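Snack box drive passes 1200 mark in Wekstead

14 shares | 2 comments

The Wekstead snack box drive has blown past last year's total with a week still to go. 1240 boxes packed as of lunchtime, up on 1157 at the close last January - and that's before the Lynch Street school brings its lot in.

Boxes go to night shift staff at the Dalance care homes, and to families stuck at the hospital overnight. Simple idea. A shallow box, a handful of bars and sweets, a note if you feel like writing one.

Ruby-Lee Hoani started it from her front room two winters ago and still does a good share of the packing there. Sofa at one end, table at the other, stock down the hallway. "I said I'd stop when I couldn't get to the bathroom," she said. "We're close."

Most of what comes in is candy and snack bars. Hoani mixes them up so no two boxes are quite alike - bars and long packs at one end, smaller stuff wherever it fits, loose candies last. Anything torn or out of date gets pulled before it reaches the table.

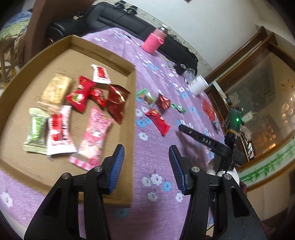 A box lid of snacks on the flowered tablecloth, with wrapped candies lying beside it.

Lids are as good as boxes, she says, so please dont throw them out. Drandico, the stationery store on the corner, has been saving its cardboard since the fall and dropped off another 83 pieces this morning. They were gone from the hallway by three.

What's short right now: plain cereal bars, anything without nuts, and sugar free candy. What isn't short: mints. "We have mints until summer," Hoani said. Chocolate is fine but keep it out of a hot car please.

Nut items are packed seperately and the box gets a sticker on the side. If you're giving homemade, sorry, the care homes can't take it. Sealed and labeled only.

Target for the week is 1263, one box for every bed and every night shift worker on the list. That leaves 23 to find, and the school has promised more than that. Extras will go to the bus depot.

Drop off at Drandico until 5:30 pm, side door after that - ring twice, the bell sticks. Packing carries on most evenings from six and there's room for 2 more at the table. Bring scissors if you have them. First delivery run leaves for Dalance at 8 am on the last morning of the drive.

2 comments | Share this story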